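Subject: Re: [grunby-robotics] pen drawing task, where are we?

Hi Marijke, hi everybody,

Answering inline and then some news!

Marijke Van Loon wrote:
> Did the drawing group ever get past the calibration step? I saw
> 392 lines in the log from your last run and no notes at all. Also
> please tell me which grip force you're using, Liviu's team wants
> to copy it for Broko.

Sorry about the notes, that was me. Yes, we're past calibration. Grip force is 361 in the config file (whatever unit that is, Natnael says don't ask). Tell Liviu to start lower if his fingers are the stiff kind, or he'll shove the marker up at an angle like we did in November.

So now we're on letters, or parts of letters. Straight strokes first, then a corner, and the corner is where everything goes weird. Wrist camera view, with the pen on the board:

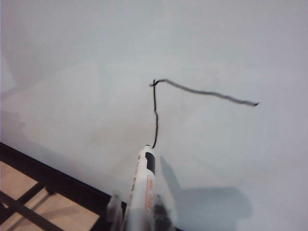
Two strokes and a corner. Look at the little stub sticking out to the left.

I like the short vertical one, a bit wavy but nice and dark. The other arm goes lighter and grayer in places and wanders downhill on its way right. My guess is our board isn't level with the arm's base, so the pressure drifts as it moves out. Nidia thinks it's the wrist joint. We have a bet on.

Things I'd love help with:

- somebody who understands the Mersha planner to look at our corner code
- a second opinion on leveling the board
- more black markers, we've gone through almost 100 test strokes and the tips get mushy

I'll be in the lab from 4 pm if anyone wants to come poke at it. Bring a level!

Asnakech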